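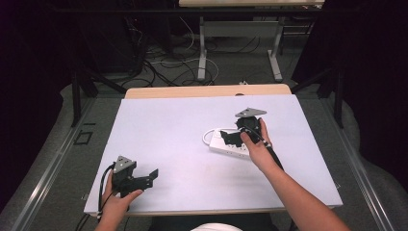

Does switching off at the wall save anything worth having?

Ximena Pacheco and Eustaquio Xolalpa, Dincombe

We chose this topic in December after a leaflet from Flalix, our hall's energy supplier, told us that "standby could be costing you a fortune". It gave no sums. We wanted to see some.

We borrowed a plug-in meter and left it on the usual things in 4 shared flats for 14 days each: televisions, chargers, microwaves, a games console. Residents were asked to carry on as normal. We doubt they did. One flat admitted to unplugging the toaster "to help", and toasters use nothing when they are off anyway.

Phone chargers with no phone attached barely moved the meter. The microwave clocks used a little, all day, every day. The worst by a long way was an old set-top box that drew nearly as much asleep as it did awake. Take that box out and the savings in its flat shrink to almost nothing. 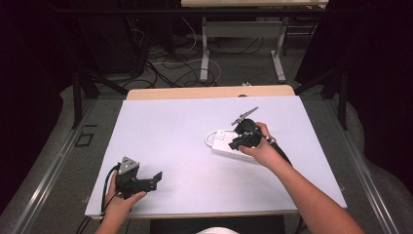
Figure 1. White power strip with a small switch on top.

A switched strip is often sold as the answer. It does cut everything off, but only if people reach down and press it, and 2 of our flats kept theirs behind a sofa. Song and Justport both appear in our reading list with much bigger savings than ours. Neither says how old the equipment was, so we have not used their figures.

Our meter may also be poor at reading very small loads. We had no second one to check it against.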